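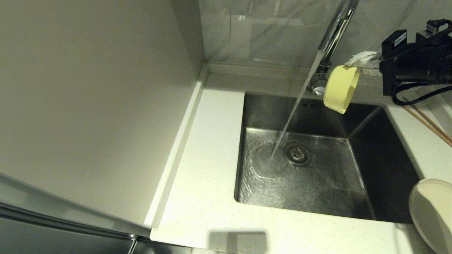

We went to Jukier's test kitchens in Erkthorpe in December to hear about the stop fault that kept their dish handling arm out of use for most of the fall. Fenna Van Damme and I were there from Flasora, where we run two older arms in a canteen. Mirjam Declercq met us at the door at 9:30 and took us straight to the kitchen where the fault first showed up. The task there is rinsing cups. The gripper holds a cup tilted over the back rim of the sink, with the faucet running, and a cable hangs in a loop under the gripper over the counter. The fault had to do with that loop.

Declercq gave us the history without much prompting. During a long run in September the arm went to lower a cup into the basin and kept going. The gripper pushed the cup against the steel floor until it broke, and the stop button did nothing for two seconds. Wian Matlala was standing next to the sink and got a cut on the hand from a piece of the cup. It needed 5 stitches.

They first blamed the software and lost three weeks on it. Rehema Lema then took the cable off and found the outer cover worn through near the connector. Water had been getting in there. The force reading froze at its last good value, so the arm believed it was touching nothing. The slow stop was a separate problem. The button signal went through the same controller that was busy retrying the sensor.

Two changes have been made. The stop button now cuts motor power directly, and a force reading that does not change for 200 milliseconds while the arm is moving counts as a fault. Cables are checked by hand before each shift and the check is signed.

We asked to see the stop tested. Lema pressed it during a downward move and the arm held where it was. She did it again with the sensor unplugged, same result.

The new cable, from Kourkoulas, is stiffer and they are not fully happy with how it hangs. Wilma Desmet is working on a clip to bring it in closer to the arm. She will send us the drawing when it is done. We checked our own cables the next morning and took one out of service.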